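3.2 Materials and Layout

The sorting and nesting tasks were carried out at the Skistthorpe site on a single table covered with a dark green cloth. The cloth was chosen for its matte surface, which gave less glare than the bare tabletop used in the pilot. Bowls and cups were drawn from the Julo and Unum tableware sets. All items are plastic, round, and open at the top, and they differ in color, diameter, and wall finish. Items from the two sets were mixed freely, so that color alone did not predict size. A lime-green item, for instance, could be a large bowl or a small cup (Figure 4). 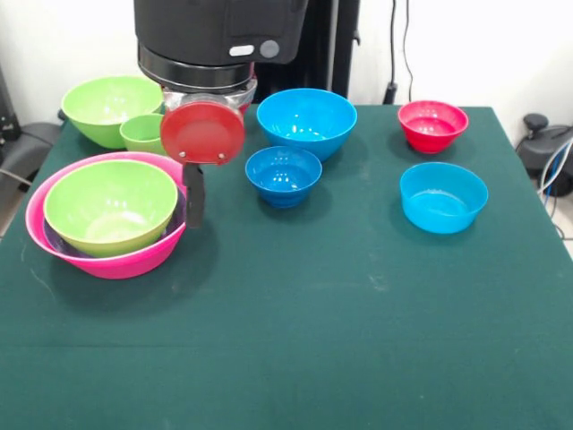 Figure 4. Plastic bowls on the green cloth, with a nested stack at front left and two blue bowls of different sizes at center.

A stack was defined as two or more items resting one inside another, with the outermost item in contact with the cloth. No requirement was placed on the order of colors. Adjacent layers were also not required to match in rim height; an inner rim could stand above the outer one, provided that the inner item was supported on all sides. Items that touched at the rim but did not overlap were scored as separate.

Stacks were coded from the outside in. Each layer received a color code and a size code, and the stack as a whole received an offset score from 0 to 8, where 0 indicates concentric rims and 8 indicates that the inner rim meets the outer rim at one point. Translucent items caused some difficulty, as a thin band of one color between two others could be read as a shadow or a reflection. Where the layer remained in doubt, it was entered as unresolved and left out of the color analysis.
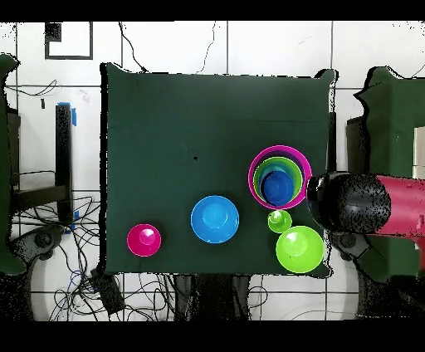 Placement near the border of the cloth was recorded separately. An item was coded as marginal if its rim reached the table edge when viewed from overhead, and as interior otherwise. Marginal items were retained in the size analysis but excluded from the spacing measures, which assume free cloth on all sides.

Spacing was taken as the shortest rim-to-rim distance between neighboring items, with a nested stack treated as one item having the diameter of its outermost layer. Distances were measured in the Nuchit layout tool by 2 coders working independently. Differences larger than 4 mm were settled by repeating the measurement. Glossy highlights on the inner walls were ignored when tracing rims.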